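Visit report: Rondia open day, control and planning group

Rondia opens its development floor to outside engineers once a year, on a Saturday in November. I went for the software track, which covered the controller for its dexterous hands and the planner above it. The hardware talks ran in parallel and I missed them.

The morning was led by Joana Sequeira, who owns the motion stack. The architecture is conventional. A joint-level loop runs on the arm controller at 500 Hz, with a slower Cartesian layer above it and a planner that is called on demand. What differs from most systems I have seen is the boundary between the last two. The planner does not hand down a finished trajectory. It hands down a corridor, expressed as a sequence of convex regions with a time budget for each, and the Cartesian layer is free to move anywhere inside it.

The benefit is that small perception updates no longer force a replan. If the object estimate shifts and the new grasp pose still lies in the final region, the lower layer absorbs the change. Sequeira showed logs from before and after the switch. On the same recorded task set, planner calls fell from 146 to 80. She was careful to say that the set is small and leans towards table-top work, where corridors are easy to build. In a cluttered bin the regions shrink and much of the gain disappears.

I asked how the time budgets are chosen. They are set by hand for each skill at present. A fitted version exists on a branch but tends to be too generous on approach segments, so the hand arrives late and the contact detector times out.

After the break Minttu Lappalainen covered perception and tooling. Rondia fuses a fixed overhead camera with one at the wrist, and the two disagree more often than I would have guessed. The overhead view wins until the hand is close, then weighting passes to the wrist over a short blend. The blend was originally tied to distance alone. It now also takes in how much of the wrist view is filled by the hand itself, after a run of bad estimates with bent fingers.

The tooling is the part I would most like to copy. Rallel, their log viewer, replays joint states, images and planner output on one timeline, and any moment can be exported as a test case. Pronitz runs those cases against each merge. A failed case opens in Rallel at the point where it diverges from the stored result – a simple idea, well carried out. The format is their own, and there is no converter yet.
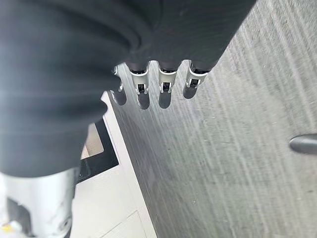 Wrist camera view: right hand in its fabric cover, fingertips pointing down towards the grey surface.

Lappalainen then went through fingertip calibration. Each finger is fitted separately against the wrist camera, and the residuals are kept with the log so that old recordings can be reprocessed. Reprocessing took 4 minutes for the batch she ran for us. Shadows near the tips remain a weak point in the segmentation, and she would prefer to solve that in training data before touching the model.

Questions at the end were mostly about licensing, on which no one present could comment. The slides are to be sent to attendees. I have asked for the corridor format specification as well.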